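# Label the door before you paint the wall

Every plant I have worked in has spent money on the wrong surface. The lobby gets new carpet. The canteen gets a mural. The electrical cabinets, where a person stands at three in the morning trying to work out what has tripped, get whatever the panel builder felt like doing that year.

I have spent most of my working life in front of gray doors. I think the front of a cabinet deserves as much care as what is wired up behind it, and I think we mostly leave it to chance.

Color is the usual starting point. People talk as if green and red settle everything. They don't. On one line at Girent, green meant a motor was running. In the building next door, green meant the breaker was open and it was safe to work. Both had been that way for years and both crews were used to it, until the crews were merged. The fix was a page and a half of paper and a weekend of swapping lenses. It should have been done when the cabinets were ordered.
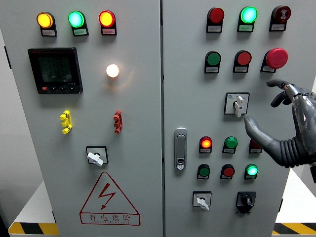 *Opinion | Filed under Plant & Maintenance | By a staff contributor*

Amber, green and red in a row across the top of a door is a good habit. It puts the status at eye level and keeps it apart from the switches. What I look for next is the plate under each light. A small white plate costs almost nothing, and it is the part that gets skipped, or filled in with a code that only the drawings explain. "HL3" is fine for the person with the drawings. For everyone else it should say what the light means.

I also want the meter on the door. Some builders put it inside to save a cutout, and then somebody has to open a live cabinet to read a voltage. Three rows of numbers on the outside let you compare them while the door stays shut.

Warning signs are a harder argument. A big red triangle with a lightning bolt works in any language, and the wording beneath it should be in the language the crew reads first, with a second one smaller if you need it. My complaint is with the plants that put the same triangle on everything. At Pivero we did a walk-through and found 638 warning stickers on one floor, 40 of them on doors with nothing behind them but shelving. People stop reading after the first dozen. We took down every one that didn't belong – it took longer than putting them up had.

Then there are the rotary switches. A handle you can read from across the aisle is worth paying for. If the position is only clear from close up, someone will guess.

None of this needs a new standard. Write one page for your site that says what each color means, what goes on the plates and where the meter sits. Send it out with the next purchase order. Our last order was for 122 doors, and the page added one line to the quote.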